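**What should we budget for first?**

The arm and gripper. Tarnville allows 19 weeks for delivery, so order early -- simulation can start in February without hardware.
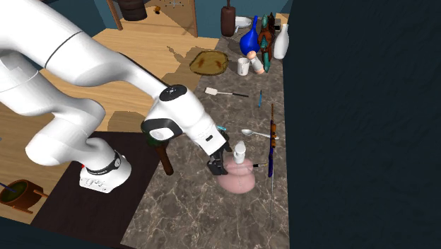

Rostam Heydari asks whether simulation hours count against the equipment line. They do, up to 300 per site.

**Do we need a second arm?**

Pornmont runs 80 pick tests on one. Plan for a spare gripper first.
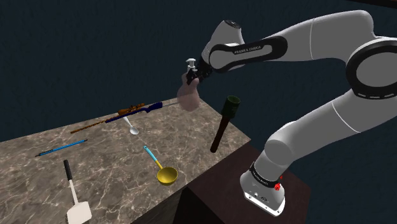
*Simulated pick test: pump bottle held above a marble table.*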